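Getting faint red and brown marks off a pale green tabletop

Posted in Cleaning & Care by Skirberg

We have a big table with a pale sage-green top that gets used for everything. The computer mice live on it, and the kids' latch board and a little two-shelf unit stand along the back against the wall. Over the last few months it has picked up small red marks, plus some brownish ones and scuffs, nearly all of them near the front edge. 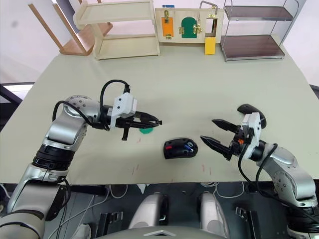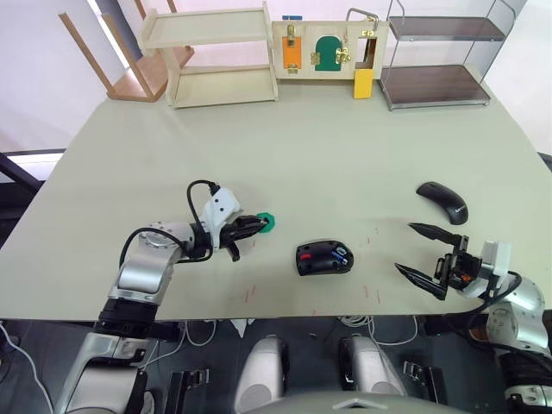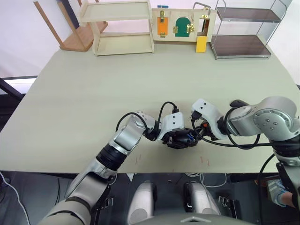
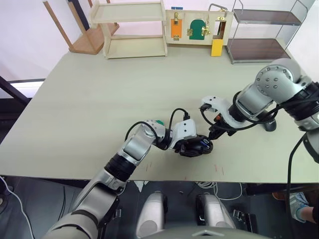 I don't know if the red is pen, crayon or something rubbed off a toy. I've tried a damp cloth and dish soap, 2 evenings in a row, and the marks got a bit lighter but didn't go. I don't know what the top is made of either - it came with the house. I would rather not dull the finish. What should I try next?

3 answers

Lawal Nwankwo
Start with the mildest thing and work up. Move the mice and cables off first so nothing gets wet. Then:
Plain white eraser on one mark. It often lifts scuffs and some crayon.
Rubbing alcohol on a cotton swab. Test it in a back corner, wait a few minutes and check for color on the swab. If the color on the swab is green, stop.
Baking soda paste, very light pressure, wiped off with a clean cloth.
If it's pen, the alcohol should do most of the work. Do one mark at a time - a wet patch just spreads the ink. I had 11 spots on a painted desk and all but one came off this way.

Briggs
Magic eraser. Done.

Zovura
Careful with the answer above mine. Those sponges are a fine abrasive and they left a shiny patch on my painted table that shows every time the lamp is on. I'd go with the alcohol test, and put a desk mat under the mouse area afterward.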